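1/ I moved to Jeltala in April, and since then I have kept a small notebook about the bus. I want to write some of it here. My English is better on paper than in speaking, so please be patient with a long thread.

2/ The line I take is number 103. It begins at the Bitine market and ends at the hospital on the hill. On the map it looks like a short line. In the morning it takes forty minutes, and in the rain it takes as long as it wants.

3/ In my old city I never took the bus. I walked, or I went by train. On a train you don't have to know anything. The station has a name, the name is written on the wall, the doors open by themselves. A bus asks more from you.

4/ My first mistake was that I waited at the stop and did not raise my hand. The driver looked at me, I looked at the driver, and the bus went past. I thought he was rude. A woman on the bench told me, very kindly, "Honey, you have to wave."

5/ So now I wave. I wave too early, I think. Sometimes I wave at a truck.

6/ The second mistake was the money. The machine beside the driver does not give change. I paid for one ride with a large bill and the people behind me made a sound all together, like at a soccer game when the ball goes over the goal.

7/ After this I bought the Sumow card at the little bakery by the market. You put money on it and you touch it to the reader. The green light is yes. The red light is no, and also a beep that the whole bus can hear.

8/ The card can hold no more than 200. I know this number because I tried to put more on it before a holiday, and the girl at the bakery had to call her mother from the kitchen to cancel it. I bought two rolls with sesame because I felt bad.

9/ Something I like very much: people here say thank you to the driver when they get off. Even from the back door. They shout it over everybody. In the beginning I was too shy, so I said it quietly, which I suppose is the same as saying it to myself.

10/ I practiced at home. I am not joking. The word "thank" is hard for me, the tongue must go between the teeth, and when the bus is braking at the same moment it is a little dangerous.

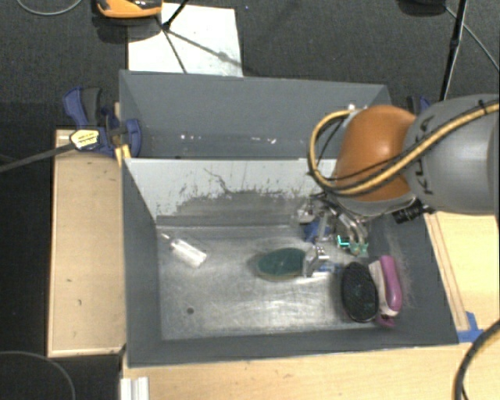
11/ The first time I shouted it properly, the driver lifted two fingers from the wheel. I was happy until lunch.

12/ Now about the seats. There is no rule written, but there is a rule. The single seats on the left belong to the older ladies who go to the market. The bench over the back wheel is for students. If you sit there you will feel every stone in the road, and also you will hear who is in love with whom.

13/ I usually stand near the middle door, next to the pole with the tape on it. From there I can see the street names. I wrote down all the stops between my home and my work, and I learned them like a poem. Hsu Street, the laundry, the school, the bridge, the second bridge.

14/ The stop is called "Second Bridge" but there is only one bridge that I can find. I asked three people. One said the other bridge was taken down. One said it is the same bridge, only the other end of it. The third said she never thought about it and now I had ruined her morning.

15/ A practical thing, if you are new here too. The paper timetable at the stop is from last year. The one at the library is correct. Take a picture of it with your phone. The evening buses are only 4, and the last one leaves the hospital earlier than you would like.

16/ I missed the last one once. I walked home down the hill, it is about 100 minutes if you stop to rest and to look at the river. I had the wrong shoes. I don't recommend it, but I have to say the town is very pretty from up there when the kitchens have their lights on.

17/ What I wanted to say from the beginning, and I see it took me a lot of posts: I learned more everyday English on this bus than in two years of evening classes. In the class we learned "Could you please tell me where the bus stop is?" On the bus I learned "scoot over," "is this you?" and "hang on, she's running."

18/ "Is this you?" was my favorite. An old man said it to me when we came near my stop and I was half asleep. I did not understand that he was asking if this was my stop. I said, "Yes, it is me." He thought about it and said, "Well, good."

19/ "Hang on, she's running" they shout to the driver when somebody is late. The whole front of the bus will shout it. Last week it was shouted for me. I got in, I had no breath, my card gave the red light and the beep, and the driver covered the reader with his hand and told me to sit down.

20/ I paid two times the next morning. He did not want it, but I touched the card again before he could say anything.

21/ There is now talk that the 103 will be joined with the line from the other side of the river, and that it will not stop at the laundry anymore. A notice is up in the library, next to the timetable. You can leave a comment on paper until 05/11/2025. I wrote mine and checked the spelling twice.

22/ If you ride it also, please write one too. The box is on the desk on the left side, and the pen is on a string that is too short, so bring your own.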